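Ticket: Snack station bins keep going to the wrong shelf
Opened by: Noeline Bright
Assigned to: Misaki Imai
Status: Closed, October 2018

Noeline wrote:

Hi Misaki, and sorry in advance for the length of this one! You'll remember that back in July we moved the snack sorting to the clear bins from Lesosley, and for the first few weeks it went beautifully. Lately, though, I keep getting bins back at the pantry with pouches lying under the bars, and chip bags squashed flat at the bottom — poor things. We had 23 bins returned from the last batch of 300, and I would dearly love to know what I'm doing wrong before the Tanoli order comes in.

Misaki wrote:

No apology needed, I like a long ticket. Could you tell me what order you fill them in, and whether the label is on the short side or the long side?

Noeline wrote:

Whatever comes to hand first, I'm afraid. Labels are on the long side. I did try putting the bars in last, standing up, and they just slid down and took the pouches with them.

Misaki wrote:

Okay, I spent a happy hour with this. What I tried:

1. Bars first, flat on the bottom. Better, but you can't read the wrappers from the front.
2. Pouches first, spouts all facing the same way. Good until the bin gets tipped, then they roll.
3. Bars first, leaning on the front edge with the ends poking out, then pouches behind them, then the soft bags on top. This held up when I carried a bin down the hall and back, twice.

So number three is my answer. Start with a bar against the front edge, keep the pouches and bags out on the table until it's in, and pick up the pouch next.
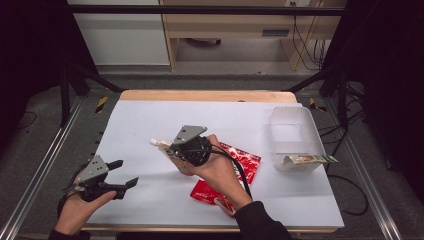 Photo: sorting table, snack bin.

I'd also move the label to the short side, where the bars don't hide it. The Jaltel label sheets peel off cleanly if you go slowly from one corner, so you shouldn't have to throw out the ones already printed.

Noeline wrote:

Did a full shelf your way this morning and not one came back. I'm so pleased! Please close this, and thank you for your patience.

Resolution: fill order changed (bars, pouches, bags). Label moved to short side. Closed by M. Imai.

Comments (2)

pantry_two: We have the taller bins and the bars fall right in. Any ideas?

Misaki Imai: Try a folded piece of card across the bottom so they sit higher. Let me know how you get on!

Contact the pantry desk | © Brokari | Back to top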